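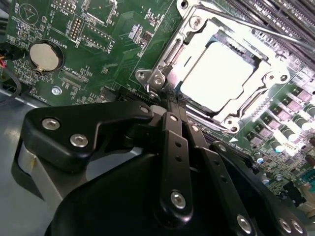
When is it time to change the little round battery on a computer's motherboard?

The clearest sign is a clock that goes wrong every time the computer has been unplugged. If you turn it on and it thinks it is some long-gone January, or it stops at startup to complain about the date and time, a new coin cell is the first thing to try. It costs next to nothing and takes a few minutes.

That question comes up a lot when people drag an old desktop out of a closet, and I love it, because once the side panel is off there are so many other small jobs you can do! I keep a few towers going for family and for the homework corner at our branch library in Ukholm, and most of them have needed nothing more than a cleaning, a battery and a bit more memory.

Getting started

Shut the computer down properly, switch off at the wall and pull the power cord. Then press the power button once with the cord out, to drain whatever is left. Clear the table completely before you lay the tower down. Screws vanish under mail and placemats, and you will be amazed how far one can roll.

Touch bare metal on the case before you reach in, and again whenever you have walked off to get something. Skip the wool sweater. Hold cards and memory by their edges.

Take a picture with your phone before you unplug anything. Take another from a different side. I have never once regretted having too many of these.

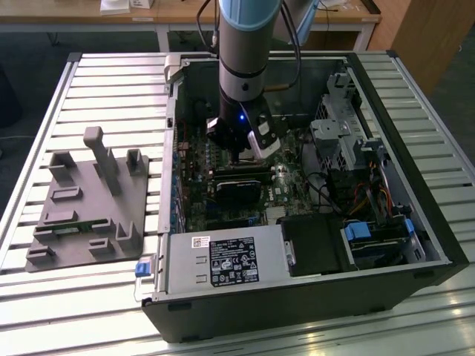
Inside the Old Tower: Cleaning and Small Fixes
by Raquel Baptista
Filed under Home Workshop, September

Lay the case flat with the open side facing up and everything gets easier. You can see where the wires go, nothing hangs, and you have both hands free. On a desktop like the Dell here, the power supply is the big silver box with the label on it. Leave that one sealed. You can clean its vents from outside, but the cover stays on.

Dust

Start with a soft dry brush (a clean paintbrush is perfect) and loosen the dust on the flat parts of the board. Follow with short puffs from a can of air, held upright. Hold any fan still with a finger while you blow, or it will spin like mad. Do the metal grilles and the drive cage too, they collect a surprising felt of fluff. I never use the household vacuum inside a case.

If you can, do this part outdoors or by an open window. My first one was on the dining table and I was wiping gray fuzz off the fruit bowl for days.

The battery

Look for a flat silver disc in a round holder. Some boards have a printed label next to it, such as BATTERY1, which is a lovely help. Many are CR2032 cells, but read what is stamped on yours and buy the same. Note which face is up. Press the small metal clip back gently with something plastic and the old one should lift out. The new one goes in the same way up. Afterward you will need to set the clock again, and perhaps a few startup settings.

Tape over the used battery and keep it well away from small kids until you can take it to be recycled.

Memory

The long black slots in a row are for memory. Check your exact model before buying, as the generations don't mix. Open the latches at the ends, line up the notch in the stick with the bump in the slot, and push straight down until it clicks. It takes more force than you expect! If the computer won't start afterward, reseating the sticks is the first thing I do, and it has rescued me more than once.

What to leave alone

The metal bracket with the lever holds the processor. If the machine runs fine, don't open it for a look. The contacts in there are delicate and I have seen a healthy computer ruined by curiosity.

Odds and ends

An egg carton sorts screws beautifully. Write on the lid which hole is which.

Tuck loose wires away from the fans before the panel goes back.

Allow 60 minutes the first time, more if you get distracted reading labels like I do.

Keep a slip of paper with the date and what you changed, taped inside the side panel.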